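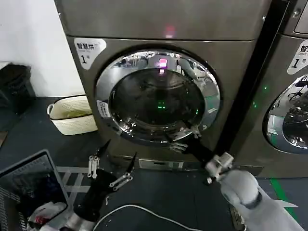 Grade the door, not the shirt

The spring project in our robotics course is laundry. Teams get a two-armed robot, a front-loading dryer and a basket of clothes, and by the end of April they have to show the clothes going from one to the other. Most of the class treats the shirt as the hard part. Cloth folds over itself, changes shape when lifted and defeats most of the grasp planners in the textbook. I think the course should put most of its points on the door.

A dryer door is a plain mechanical object. It turns on one fixed axis and has a rigid rim. A first-year student can write its path as an arc, and that is why teams give it one afternoon in the schedule and then lose two weeks to it. The arc is right only if the hinge is where the model says it is. When the base is parked slightly off, the gripper pulls along a circle that doesn't match the door's circle, and the difference turns into side load on the fingers. Either the fingers slide off the rim or the arm controller stops on a force limit. The team named Gistgate logged both faults in one session and fixed neither, having spent its hours on sleeve detection.

There is also the matter of what the arm does once the door is moving. A hand that pulls well at the start of the swing is badly placed at the end of it. The wrist runs out of travel, or the elbow comes too near the machine. Teams have to choose between letting go and regrasping, or pushing from the inner side with a finger. Either is fine with me. What I want is a written choice, with the joint limits that led to it.

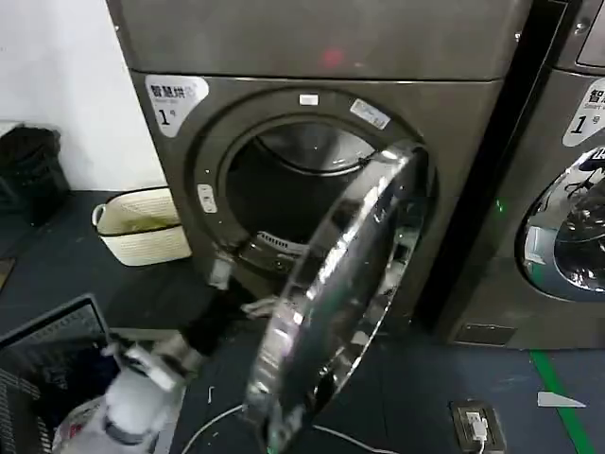 Fleltgate wrote to the course list that this is the wrong lesson, that a door can be fitted with a motor for very little money, and that students should spend their time on problems hardware can't remove. The message went on to say that an arc is an exercise for week 2 and should carry week 2 points.

I take the point about motors. A laundry with a budget may well buy them. But the course isn't teaching laundry. It is teaching students to work against a fixed constraint with an arm that has errors in it, and the same problem comes back with drawers, valves, cabinet handles and cranks. Cloth handling in one term mostly comes down to grabbing from the top of the pile and trying again. It makes a good video. It leaves little in the notebook that a grader can check.

The current score sheet makes this worse. It gives 80 points for clothes moved and the rest for everything else, door included. A team can ask for the door to be opened by hand, take a small penalty and still place first. The Rweyemamu team did the sums and took the penalty. I don't blame them, and their pile grasping was good. The sheet told them what to do.

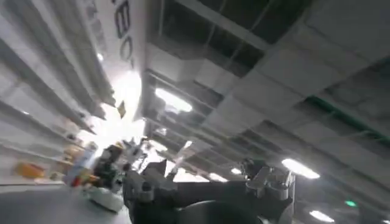 My proposal has three parts. First, no opening by hand. A team whose robot can't open the door scores zero on the loading section. Second, the base gets moved between trials by the grader, by a small amount the team isn't told. Third, every trial is handed in with its force log, and a run that opened the door by dragging it against the limit scores below a run that stopped and backed off.

The objection I expect is that some teams will never reach the clothes. That is possible. Cullura, the simulator we use, has a door model with adjustable hinge error, and few teams have changed it from the default. Setting it to a realistic value in the first month would show them the fault early, when it costs a rerun and no robot time.

The score sheet can be changed before the April trials if the vote is held this month. I have sent in the wording.

March 8, 2019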